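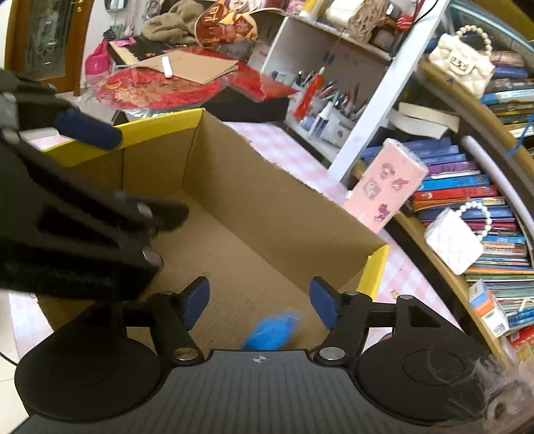
How to set up a sidechain compressor on a bass track

Written by Clotilde Baudry, May 2024

In this tutorial I explain how I make the bass go down a little each time the kick drum plays. I use the compressor Yook, but the steps are almost the same in any compressor plugin that has an external sidechain input. You need a project with one kick track and one bass track. My practice song is called Heltgate and it has a slow, heavy bass, so the effect is easy to hear.

Before you start

Check that your host shows the VST3 or AU version of the plugin. In my host the old VST2 version also appears in the list, but it does not offer the sidechain input. I lost an evening on this.

Set the levels of the kick and the bass first, with no compressor. If the bass is much too loud, turn it down with the fader.

Step 1. Insert the compressor on the bass

Open the bass track and put the compressor in the last insert slot, after the EQ and after any distortion. If you put it before the distortion, the distortion will bring back a part of the level you have just removed.

Step 2. Send the kick to the sidechain

Open the sidechain menu at the top of the plugin window and choose the kick track. In some hosts you must create a send on the kick track and choose the compressor as its destination. In this case set the send to pre-fader, so that you can change the kick volume later and the compressor will react in the same way.

Then press the button External. Play the song. The needle should move with the kick and stay still when the kick is silent.

Step 3. Set ratio and threshold

Start with a ratio of 4:1. Lower the threshold slowly until you see 3 to 5 dB of gain reduction on each kick. For dance music you can go much further, but for a rock or folk song I find that 5 dB is already a lot.

Step 4. Set attack and release

Put the attack at the fastest value. If you hear a click at the start of the bass notes, make it slower, one or two milliseconds at a time.

The release depends on the tempo. Heltgate is slow and I ended at 333 ms. For a faster song I would try half of this. Listen to the bass note between two kicks — it must come back to its full level before the next kick arrives.

Step 5. Filter the sidechain signal

If your kick recording has a lot of snare in it, the compressor will react to the snare too. Turn on the low-pass filter in the sidechain section and bring it down to 758 Hz or lower. There is a small headphone button next to the filter, which lets you hear only what the compressor hears. Do not forget to turn it off again.

Step 6. Compare

Use the bypass button and listen at low volume. The kick should be easier to hear, and the bass should not seem to breathe. If it breathes, raise the threshold a little or make the release shorter.

Save the result as a preset. I keep mine under the name Cokville, with the tempo written after it.

Thank you to Gunnlaugur Skov for the correction about pre-fader sends.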